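Home | Reviews | Guides | Workshop notes | About

Drekon hand-held gripper: four weeks of collecting demonstrations

Reviewed by Grigore Manole, 2024-03-21
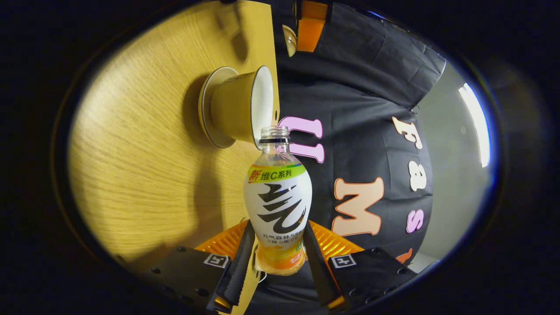 What it does

The Drekon is a two-fingered gripper you hold in your hand. A wide-angle camera on the tool looks out over the fingers, and every time you pick something up the recording becomes one example for a learning system. You do the task, the policy is trained on the recordings, and later an arm with the same fingers tries it. We bought two for the Odumham bench, mainly for table clearing: bottles, cups, saucers.

Fingers

The pads are long, dark and textured, and they are the best part of the kit. A plastic drinks bottle can be gripped around the middle and held upright without squeezing hard. We recorded almost 320 bottle picks and the pads show little wear. Saucers are harder. The tips are too thick to slide under a rim, so we ended up pinching from the side.

View

The lens is very wide. Straight edges bend and the corners go black, which takes some getting used to when you check clips by eye. In return you get the object, both fingers and most of the table in one recording. Clear plastic is still a weak point. With the cap off, the neck of a bottle is easy to lose against a pale wall, and a dark cloth hung behind the table helped our labelling. Strip lights tend to blow out, so keep them to the side if you can.

Markers

Each side plate has a small black-and-white marker, and the software reads finger opening from the pair. It works well as long as both stay in view. Wipe them at the start of a session. A thumbprint on one cost us 90 clips in the first week -- they recorded fine but had no usable width.

Software

Fivilell, the desktop program, cuts a long recording into single picks and throws out the ones it can't track. The cutting is good. The rejection messages are poor, and most of them just say "tracking lost". Export to Sima format is slow but gave us no broken files.

Comfort

Fine for half an hour, tiring after that. The weight sits forward, and my wrist complained more than my colleagues' did. We now swap over after every batch.

Verdict

4 out of 5. It is a quick way to get real handling data without tying up an arm, and the fingers are well made. I would like a lighter body and thinner tips -- Drekon says a slim set is due in October. If you mostly pick up bottles and cups, buy it now. If you need plates or cutlery, wait for those.

We use cookies to remember your settings. Accept | Manage

Contact | Copyright Odumham Bench Reviews | Back to top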